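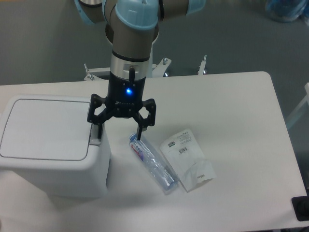
Gyu-bin Moon objected to the draft wording before the first item had been read out, on the ground that "clear the table" covers both the bottle and the wrapper and does not say which of them goes in the bin. The chair asked that the objection be recorded under item 3 and taken there.

Minutes of the working meeting on table clearing and small waste
Clovivano, second-floor meeting room
14 Sep 2009

1. Minutes of the previous meeting
The minutes of the May meeting were accepted with one correction. In paragraph 6, "Plevel side" should read "Plevel and Solari sides". The correction was made on the file copy.

2. Matters arising
2.1 The request for a second paper collection had been sent to Correia. No reply on file. Carried forward.
2.2 The cleaning schedule for the Solari side had been changed as agreed. The evening round now starts with the tables and ends with the floor. One complaint received, concerning the noise of chairs being moved. No action.
2.3 The stock of liners was checked. 335 in the cupboard, all of the same size. The size fits the floor bins and is too large for the small rectangular ones. See 4.2.

3. Wording of the clearing instruction
3.1 The draft read: "Clear the table at the end of each session and place waste in the bin provided."
3.2 Gyu-bin Moon repeated the objection made at the start. A drinks bottle and a plastic wrapper are both waste to the person leaving the room, but under the Correia collection terms they are separate streams. Bottles are accepted with recycling. Thin film, including printed wrappers and bottle overwrap, is not. A single instruction and a single bin would put both into general waste.
3.3 It was asked whether people could be expected to sort at the table. Moon replied that they already sort in the kitchen, where the two bins stand next to each other, and that the difficulty is confined to rooms with one bin.
3.4 The Plevel side preferred to keep one bin per room and have bottles carried out to the kitchen. The Solari side preferred a second bin. The cost of a second bin was not known at the meeting.
3.5 Agreed wording, for trial: "Bottles go to the kitchen. Wrappers and film go in the bin in the room. Leave nothing on the table."
3.6 A proposal to add "crush bottles before disposal" was discussed at some length. Crushed bottles take less space but may leak if not empty. Correia accepts them either way. The proposal was withdrawn and replaced by "empty bottles in the sink, cap back on".
3.7 Labels need not be removed from bottles. This had been asked twice by e-mail and is to be stated on the notice.

4. Bins
4.1 The white rectangular bin with the flat lid was considered suitable for room waste. The lid wipes clean and the shape sits well against a straight table edge. Two members found the lid a nuisance when both hands are full. The chair noted that an open bin had been tried on the Plevel side and that wrappers had blown out of it whenever the window was open.
4.2 Liners for the small bins are to be ordered separately. Quantity to be settled once the number of bins is confirmed. The present figure is 18, from a list that predates the move of the print room — the list is to be walked and corrected.
4.3 Position. Bins standing on tables were discussed. Arguments for: waste goes in at hand height and the bin is emptied more often. Arguments against: table space, and the surface under the bin is not wiped. No common position was reached. Rooms may continue as they are until the next meeting.
4.4 Bins are to be emptied daily whether full or not.

5. Table surfaces
5.1 The smooth white tops show marks readily. Moon reported gray rubbing marks on several tables, mostly near the rounded corners, where chairs and carts are pushed against them. A damp cloth removes most of them.
5.2 Spray cleaner is to be applied to the cloth and not to the table. The previous instruction said the reverse and is to be struck out.
5.3 Ring marks from bottles were mentioned. No treatment was agreed. The supplier's care sheet could not be found and a copy is to be requested.
5.4 Tables are to be wiped after the waste has been removed. It was pointed out that the draft schedule lists the steps in the other order. To be corrected.

6. Notice
6.1 One notice per room, at the door, single sheet, type no smaller than 18 point.
6.2 The notice will carry the wording in 3.5, the additions in 3.6 and 3.7, and nothing on crushing.
6.3 The Solari side asked for a drawing of a bottle and a wrapper in place of text. Moon will prepare a version with both. The Plevel side reserved its view until it has seen the sheet.

7. Trial
7.1 The trial will run for 12 working days in 2 rooms, one on each side.
7.2 The content of the room bins will be checked at the evening round. Only the presence of bottles is to be recorded, yes or no. Weighing was proposed and not adopted.
7.3 Items left on the table are to be noted on the same sheet.

8. Actions
Moon: notice, draft with drawing; corrected order of steps in the schedule.
Chair: reminder to Correia on paper collection; price of a second bin.
Plevel side: bin list, walked and corrected.
Solari side: care sheet for the table tops; wipe test on rubbing marks.

9. Any other business
The kitchen sink strainer is missing again. A replacement is to be bought with the liners.

Next meeting to be called once the trial sheets are in.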